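The Robot That Made Sandwiches Out of Nothing

A story about a fault, a stack of toy food, and one very confident machine

If you ask a grown-up to make you a sandwich and the bread has run out, the grown-up will notice. They may grumble. They may offer you crackers. What they won't do is stand at the counter, pinch the air where the bread used to be, carry that air carefully to your plate, and then put cheese on it.

A robot arm at the Kincaid workshop in Desville did exactly that. It did it all through lunch, while the people who looked after it were out eating real sandwiches.

Meet Bunley

The arm is called Bunley. It has a gripper with two fingers, a bit like the tongs you use for salad, and its job is to build pretend sandwiches. The food is all toy food, so it never goes moldy and no one is tempted to eat the homework.

Why would anybody want a robot to build a sandwich it can't eat and you can't either? For practice. Picking something up, moving it and putting it down in the right spot is what a lot of robots do all day long. A sandwich is a good test because the order matters. Put the lettuce on before the bottom bread and you have made a salad with a hat.

How it is supposed to go

Each piece of food stands on its edge in a clear holder, like a plate in a dish rack. That makes it easy to pinch. Bunley reaches over, closes its two fingers, lifts, swings across to the tray, and lets go. Then it goes back for the next piece.

The instructions for all this come from a computer program called Vido. Vido is a long list of orders, and it is very good at going down the list. On the day of the trouble it was not very good at anything else.

What went wrong

The first sandwich of the day was fine. So was the next. Then Bunley reached for a slice of bread, and the slice was leaning a little to one side. The fingers closed. They missed.

You would have noticed, and so would your dog. But Vido had only been told "close the fingers." The fingers had closed, so Vido ticked that off its list and moved on. Bunley lifted nothing, carried nothing to the tray, and placed nothing in the middle with great care.

After that, everything landed lower than Vido expected. The program thought there was a slice of bread in the tray, so it let go of the next piece at bread height. The piece dropped, bounced and slid. The piece after that landed on its edge and rolled off the table. Bunley kept going.

When Fergal Scanlon came back from lunch, there was a burger patty under his chair and the robot was squeezing an empty holder. The screen said ALL SANDWICHES COMPLETE. He says he has worked with people like that.

Finding the fault

Engineers like to find out why a thing broke before they fix it. (Some of them like to blame the lettuce first, but they get there in the end.) Fergal ran the job again slowly, one piece at a time, and watched the fingers instead of the screen.

A round red tomato slice resting on a ruffled green lettuce leaf is what you want to see in the tray. The pieces still waiting their turn stand in the holders along both sides.

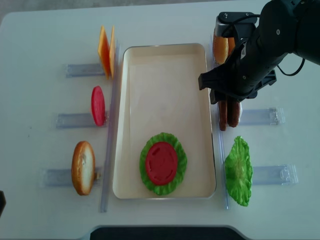 Three fixes

Fergal's first fix was to make the fingers check. A gripper can tell how far it has closed. If there is a slice of toy bread between the fingers, they have to stop early. If they shut all the way, they are holding air. Vido now asks after every grab, and if the answer is "air," Bunley goes back and tries again.

The second fix was a limit. Bunley gets 2 tries. If it misses both times it stops, turns on a light, and waits for a person. A machine that stops and asks for help is a lot more use than one that carries on being wrong at top speed.

The third fix was the holders. The one with the leaning bread had worked itself a tiny bit loose, so it was fastened down properly. This took less time than finding the screwdriver.

Is a flying burger dangerous?

A toy one, no. But the same mistake can be made by a much bigger robot lifting a much heavier thing, and then it matters a great deal. That is why there are rules around robot arms, even smallish ones:

Keep your hands out of the space where the arm moves, even if it looks as if it is resting. It may only be waiting for its next order.

Know where the stop button is before you start.

If something falls, stop the robot first and pick the thing up second.

Try it yourself

Ask a friend to be the robot. Blindfold them, and lay out some toy food or a few blocks on a table. You are the program, so give them orders one at a time: reach, close, lift, move, let go. Your friend must do only what you say and mustn't tell you what they feel.

Now turn your back so you can't see either, and keep giving orders. Peek when you think you have finished.

Then play again, but this time your friend is allowed to say "got it" or "missed." See how much better the sandwich looks.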